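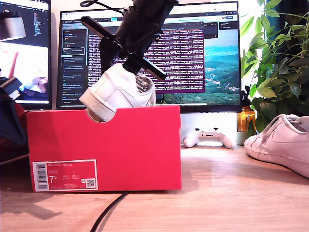

Pavo Shoe-Packing Cell: Setup and Care FAQ

Applies to the single-arm desk cell with the flat-plate gripper. For the belt-fed version, see the Kistimlow manual.

What does the cell do?
It picks one shoe at a time by the heel and places it toe first into a shoebox, or takes it back out. The same gripper settings serve both directions.

Which shoes can I start with?
A low leather sneaker with a thick cupsole is the easiest. The plates close on the heel area, where the shape changes least between sizes. Soft knit heels fold under load and need their own grip profile. Boots are not supported.

What grip force should I use?
Start at 6 newtons and raise it one step at a time until the shoe no longer slips during a slow lift. Do not copy a value from another cell. Plate wear and cable drag both change the result.

How far should the plates open before the approach?
Set the opening to 148 mm for adult sizes. A wider setting can catch the box wall on the way down.

The shoe turns in the grip when it is lifted. What is wrong?
The plates are closing too far from the center of the heel, or they are not parallel. Check parallel first: close them on a flat gauge block with the force at minimum and look for light at either end. If you see a gap, loosen both plate screws, let the plates settle against the block, and tighten the screws evenly.

How should the box be placed?
Flat on the desk, open side up, pushed against the stop. Keep the lid out of the work area. If the box has a finger cutout, the cutout side must match the side chosen in the box profile. Otherwise the height check reads the low point of the cutout as the rim.

Where does the second shoe go?
On its side next to the box, toe pointing toward it. Leave room for the wrist to tilt without touching the box.

How do I route the wrist cable?
Leave a loose loop at the top of the wrist housing, then clip the cable to the arm. Turn the wrist by hand through its full range with power off. The loop must not go tight or touch the plates.

How often do the plates need cleaning?
After every 80 picks on white leather, and after every shift on anything else. Use a lint-free cloth and isopropyl alcohol. Let the plates dry before the next pick. Black marks on the heel mean the interval is too long.

When do I replace the plate pads?
At 900 hours, or when the surface looks shiny across the full width. Order the Escobedo pad set and change both sides together. Run the zero routine afterward.

The arm stops with a Jumitz code 6. How do I clear it?
The controller has seen more wrist load than the profile allows. Press stop, support the shoe with one hand, and open the plates from the jog screen. Check that the toe is not caught under the box edge, then home the arm and restart at low speed.

Can I change a profile while the arm is moving?
No. Edits are saved but do not load until the next home.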